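Student project, group of Chaimae El Idrissi, Mesfin Ambaye and Riku Ikeda
Advisor: Hendrik Kruger

## Salt in the well water of Grirkinport

In our town many families still use a private well in the summer. Old people say the water became more salty after the harbor was made deeper. We wanted to check how much salt is in the wells now, and if the distance from the sea has an influence.

We collected water from 38 wells in December. Mesfin drew the map, and Chaimae asked the owners for permission. Two owners on Gamar Street refused, so this street is missing in our results.

### Method

From each bottle we took a small portion, weighed it, let the water evaporate slowly and weighed the solid rest. Every well was measured twice.

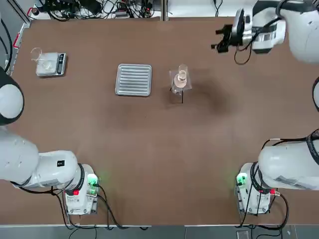
*Figure 1. Scale and glass beaker.*

### Results

The wells near the beach had more solid rest than the wells on the hill, as we expected. The surprise was well 30, which is far from the sea but gave 119 mg in the first test and 116 mg in the second. The owner, Tsegereda Endale, told us that the old Drosetti salt store was next to her garden -- maybe this is the reason, but we can not prove it.

Our method has a weak point. It measures all dissolved solids together, and lime is also a solid. For the final version we would like to use a chloride test too. 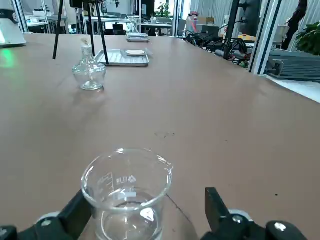 **Why did you measure every well twice?**
With only one measurement we could not know if a strange value comes from the well or from our own mistake.

### Still to do

- ask again on Gamar Street
- repeat the wells near Kneath bridge after the spring rain
- correct the map legend (Riku)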